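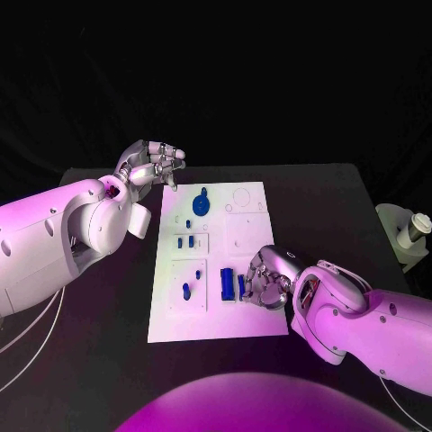 Assembly work on a tabletop, with a white board at the centre.

Changes to evening courses at the Skenville centre

Enrolment for the spring programme of evening courses opens in November. The Rathnayake Institute has reviewed the timetable following last year's survey of learners, to which 436 people replied, and several changes will take effect from the start of the new term.

The most frequent request was for later starting times. Many learners travel to Skenville directly from work and found the former start of 5.30 pm difficult to meet. All language and bookkeeping courses will therefore begin at 6.15 pm and finish at 8.15 pm. Practical courses, including furniture repair, dressmaking and basic electrical work, will keep their present hours, as the workshops must be cleared and locked by 8 pm.

Course length has also been reconsidered. Introductory courses will run for 7 weeks in place of ten, with a break of one week at the midpoint. Learners who complete an introductory course may move directly to the next level and will not be asked to submit a second application. Places at the higher level will be held for them until 2 weeks after the end of the introductory course.

A total of 719 learners enrolled across all subjects in the past year. Demand was strongest for Spanish, bookkeeping and furniture repair, and a second group will be offered in each of these. The course in calligraphy did not reach the minimum number and will rest for one year – those who had placed their names on the list have been written to separately.

Fees remain unchanged for the coming term. The reduced rate continues to apply to learners over the age of 60, to full-time students and to those receiving income support. Proof of entitlement should be shown at the time of enrolment and cannot be accepted afterwards. Employees of Bruvard are reminded that their employer meets half the fee for bookkeeping and language courses, and that the signed form from their personnel office must accompany the application.

Applications may be made through the Trakix booking system or in person at the front desk, which is open from 10 am to 7 pm during the enrolment period. Paper forms are available on request in large print. Learners who booked through the former system will need to create a new account before applying, as earlier passwords have not been carried over.

The full list of courses, with room numbers and required materials, can be collected from the front desk.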